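Hi, and thanks for opening the README! I'm Anežka, I put Vukness together with Mathis Huet, and this is the short version of what's in the download and what we think it shows.

# Vukness: two-handed table clearing

Last updated 9/2/18

## What we were after

Plenty of grasping sets have one object, one hand and a nice bare table. We wanted clutter (lots of it), soft stuff, shiny stuff, and two hand-held grippers going at the same time. The question was pretty simple: if a policy trains on both wrist views together, does it get better at bags and other floppy packaging than one that only sees the hand doing the grab?

## What's inside

- 300 episodes, each one a full table-clearing session
- 260 for training, the rest held out
- 2 camera streams per episode, one per gripper
- finger opening for each hand, logged with every image
- a plain text note per episode (Mathis wrote most of these, so blame him for the puns)

## What we found so far

Training on both views helped most with clear plastic. The single-view policy kept closing too early on bags, or it grabbed a loose corner and lost the whole thing on the way up. With both views it went for the body of the bag a lot more often. Boxes and bottles barely changed, and I was kind of hoping for more there!

We tried the same setup on the older Curkitz set too, with up to 50 episodes mixed in, and I couldn't see any difference worth reporting. I still want to try that again with the Hudec loader, which handles the timing better.

## Known problems

- Wide lenses bend straight edges near the border. We left the images alone, so undistort them yourself if you need to.
- Bright lamps wash out some episodes. Don't trust the color there.
- The two clocks drift a bit in the November sessions. Use the `sync` column, please, and skip the raw times.

## Using it

Start with `load_pair.py` in the Curdale folder. It gives you both hands lined up, and it'll complain loudly if a stream is missing.
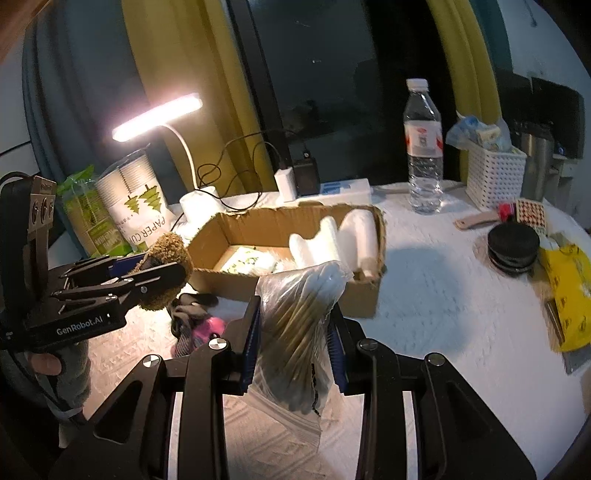
If you train something on it, drop us a note in the issues, even if it went badly. I'd love to compare bag results.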